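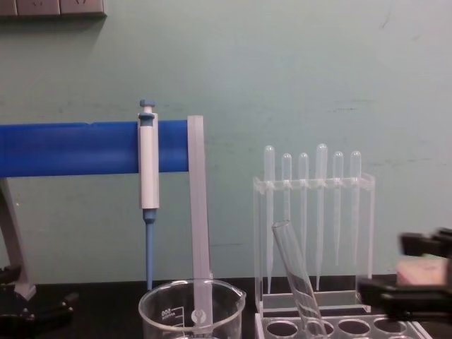
**CAMPUS LIFE / SAFETY & FACILITIES**

# Ogbonna Hall student pantry and study lounge: fall walk-through

Kendska Community College, ground floor, 18th November. Walked by me (Jayson Sarmiento, student services) with Adebayo Isah from facilities, who brought the good flashlight.

We started at the lounge door and went clockwise, same as in March, so you can put the two sheets side by side. OK means OK, FIX means there's a work order in, and WATCH means I'll be poking at it again before finals week. I write long comments, sorry in advance, but somebody always emails me to ask what I meant!

## Doors and ways out

- [x] **Main lounge door opens fully — OK.** The beanbags have moved to the window side and I'd love for them to stay there.
- [x] **Exit sign lit — OK.** Both faces. Adebayo pushed the test button and it stayed on under battery.
- [ ] **Back corridor clear — FIX.** Two rolling whiteboards and a stack of folding chairs left over from transfer night. We squeezed past sideways, and a student in a wheelchair couldn't have gotten through at all. Chairs are going to the Hasora Room storage closet, whiteboards back to the tutoring center.
- [ ] **Door closer on the pantry — WATCH.** It slams. Adebayo gave the screw a quarter turn and it's better, though I still jumped.
- [x] **Evacuation map posted — OK.** It's the new one with the ramp on it (finally).

## Fire and electrical

- [x] **Extinguisher by the pantry door — OK.** Needle in the green, pin in, tag initialed this month.
- [x] **Smoke detectors uncovered — OK.** The paper snowflakes are hanging well away from them, so whoever decorated this year, thank you.
- [ ] **Power strips — FIX.** One strip plugged into another strip under the long study table, with a space heater on the end of it. Heater's unplugged and in my office. If it's yours, come and get it, I won't lecture you much. I've asked for a proper floor outlet there, and until that happens please charge laptops along the wall.
- [x] **Microwave and kettle — OK.** Cords are in good shape and each one has its own wall outlet.
- [x] **Nothing stored against the electrical panel — OK.** The tape on the floor is doing its job.

## Pantry shelves and food

- [x] **Shelving anchored — OK.** This is the Stasero unit we bought with the alumni gift. I leaned on it with my whole weight and it didn't budge.
- [ ] **Heavy stuff low down — FIX, done on the spot.** The big bags of rice had ended up on the top shelf again. We moved them to the bottom and put cereal up there. Would the evening crew please keep it that way? I've taped a note at eye level.
- [x] **Fridge temperature — OK.** 37 on the dial thermometer inside the door. The log sheet has a gap over the long weekend, but the building was locked then and I'm fine with it.
- [ ] **Expired items — WATCH.** We pulled 21 cans and a jar of something with no label. Most came from one donation box that never got sorted. Please check dates before a box goes on the shelf, even when there's a line at the window and everybody's in a hurry.
- [x] **Step stool — OK.** Rubber feet all there. Use it, and leave the swivel chair alone!

## Floors, lights, odds and ends

- [x] **Entry mats flat — OK.**
- [ ] **Ceiling light over the printer — FIX.** Flickers. It gave me a headache in the time it took to write this line.
- [ ] **Carpet seam near the couch — WATCH.** It's lifting a bit at one end. Taped for now, and Adebayo wants to look at it properly over break when the couch can come out.
- [x] **First aid kit — OK.** Restocked with bandages and gloves. The ice packs were gone, so I put in two more.
- [x] **Emergency phone — OK.** We called the security desk and they picked up on the second ring.
- [x] **Posted occupancy limit — OK.** Sign says 24, and it's readable from the door again now that the scholarship flyers have moved to the corkboard.

## What happens next

The corridor comes first, and I want it cleared by tomorrow morning. The outlet request is in the facilities queue behind some roof work, so I can't promise a date — Adebayo says he'll nudge it. The light should be a quick swap.

If you spot something between walk-throughs, write it on the clipboard by the pantry window or catch me at the front desk. Photos help a lot, and so does telling me which table you mean (there are several long ones, and I've crawled under the wrong one before).

Signed: J. Sarmiento, A. Isah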